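Open Day Report: Sidewalk Delivery Robots at Orkeo
Intro to Autonomous Systems, fall project

For our site visit I picked the November open day at Orkeo, mostly because I could get there on one bus, and I'm so glad I did. They build navigation software for small delivery robots (the ones that roll along the sidewalk with somebody's lunch inside), and they do nearly all of their early testing in a simulated city they call Dramo. I went in thinking I'd be following a robot around a parking lot. I spent the afternoon in front of a wall of monitors and hardly noticed the time.

The engineer running our group started with the route planner. You give it a start and a goal, it works out a path over the sidewalk map, and then a second program handles whatever happens in the next couple of yards. 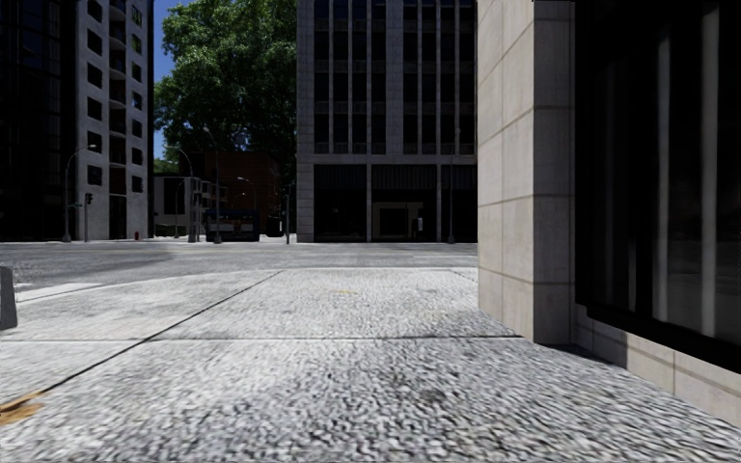 The two programs don't always agree! The planner thinks in long straight lines and the local one gets nervous near walls, so on the first run our robot kept drifting toward the curb and correcting itself. They let us change one setting, the clearance distance, and run it again. Ours was set to 200 centimeters, way too cautious for a city, and the robot basically parked itself and waited for a wider world. We brought it down in steps until it moved like something with a job to do.

Next came crossings, the part I had the most questions about. The robot has to find the curb, line itself up with the stripes, decide it's okay to go, and then not lose its heading halfway over. Each of those is a separate test at Orkeo, and a run only counts as a pass if all of them pass.

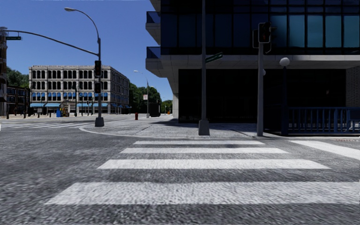
Figure 2. Crosswalk in the Dramo simulation, looking toward the far corner.

I asked why they don't just test on real streets, and the answer was numbers. The crossing test had been run 727 times that week, overnight for the most part, and no one had to stand outside with a stop button. They still do street trials later on, with a person walking behind, but by then the silly mistakes are supposed to be gone.

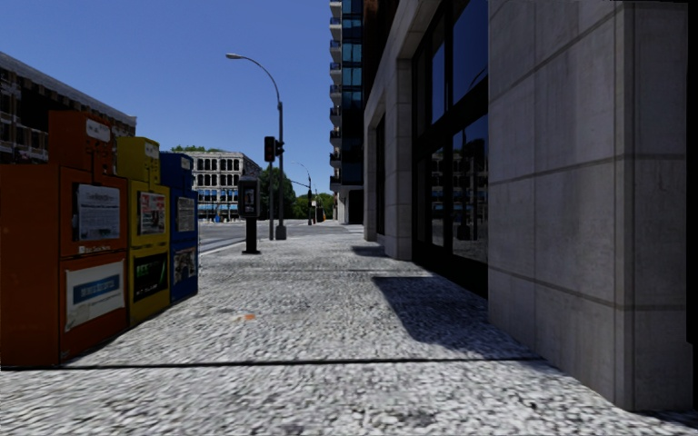 My own part of the project is about obstacle detection, so I hung around that station the longest. The robot sorts what it senses into things that stay put and things that might move, and it gives the second kind a lot more room. Street furniture sounds like the easy half, but a row of newspaper boxes like the red, yellow and blue ones along the curb can get merged into one long wall if the settings are sloppy. Shadows are their own headache. The dark shape that the stone pillar throws across the pavement is just flat ground, and an early version of the software treated shadows like that as a drop-off and stopped dead. Their fix was to check the camera against the depth reading before braking, and I'm planning to borrow the idea for our class robot (with credit, of course).

After a break for cookies we got to the Flodance demo. Flodance is their scheduling tool, and it decides which robot takes which order when there are a lot of them out at once. They loaded nearly 300 pretend orders and we watched the wait times climb and then settle down.

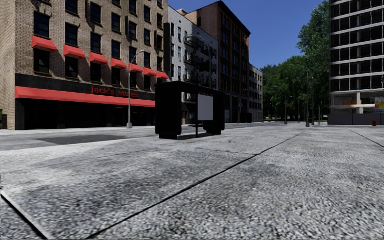 I have to admit I followed maybe half of the math in that section. What I did get is that sending the closest robot is often a bad choice, as it can leave a whole neighborhood with nothing nearby for the next order. I'd like to try a tiny version with 2 robots and a grid map before the end of the semester.

Things I'd do differently: bring a charger, write my questions down ahead of time, and sit closer to the front. I also missed the talk on battery swaps in the Czarnecka room, so that topic isn't covered here. My settings from the clearance exercise are in the appendix, along with the pass and fail notes for each run.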